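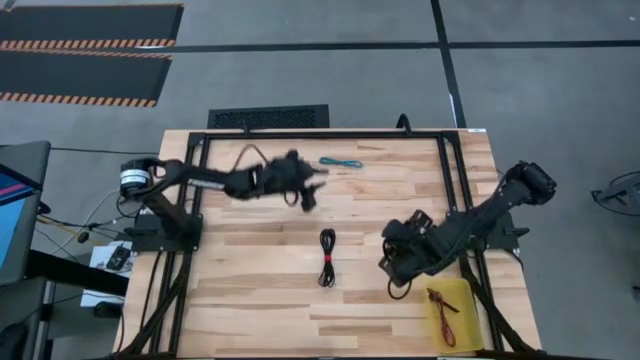
cable sort, butcher block edition. black one's bundled with the red tie, teal one still needs doing, yellow tray is for the wire bits

ok so the cable drawer finally got emptied. been putting it off since January. thread bc I have opinions now

started with one giant knot in a tote. 271 cables according to Ifor Rees, who made a spreadsheet before I could stop him. I would have guessed 60

first rule. do NOT sort by color. tried it, dumb, nearly everything is black. you end up with one mountain and a sad little teal pile

sort by what's on the ends. then by length. then go get a snack

length bins we ended up with: shorter than my forearm, arm to arm, and "why do we own this"

coiling. everyone wraps around their elbow and everyone needs to quit it. puts a twist in every turn and then it never lays flat again. over-under if it's long. if it's short just fold it back and forth into a long loop and cinch the middle

the long loop with a tie around the waist is my favorite. stacks like hot dogs. you can grab one without dragging out its six cousins

ties - the reusable hook and loop kind. zip ties are for things you never want to open again. I cut through a perfectly good cable in January getting a zip tie off and I'm still mad

got a roll of the Virnero ones in red. a bit wide but you can see them at the bottom of a bin. Brumari ones are thinner and shed fuzz on everything, wouldnt buy again

do it on a big wood top if you have one. we tried the floor first, knees said no. also cables slide off a plastic folding table all day long, the butcher block kind of holds them

loose wire goes in a tray. any tray. the yellow one has the red and black pair in it, bare ends, all tangled up. bare ends do not go back in a drawer with everything else, pls

see-through tray is worth it btw. if I can't see in I forget it exists. ask me about the coffee can of fuses

labels: masking tape flag, one inch from the plug, sharpie. Mali Lougher wants a real label maker. Mali is welcome to buy a real label maker

what to toss. cracked jacket, toss. plug you have to wiggle, toss. mystery end that nobody has claimed in 2 years, goes in the maybe box

maybe box gets dumped 7th April. it's on the lid. no I will not be texting reminders

(recycle them, the hardware store by us has a bin up front. dont put cords in curbside, they wrap around the sorting equiptment)

score so far - 25 out the door, a bunch in the maybe box, rest coiled or in line to be coiled

Arnaldo Vilela already asked if we have a spare extension cord. WE HAVE SO MANY. come get them, bring a bag

someone asked how to keep the little springy coiled ends from grabbing each other. bag them one at a time. sandwich bags. only thing that's worked for me

someone else asked how long it took. 7 hours over a few evenings, with breaks, and one long fight about whether a phone charger is "a cable"

it is a cable

teal one's next then I'm getting dinner. will post the drawer when theres a drawer to post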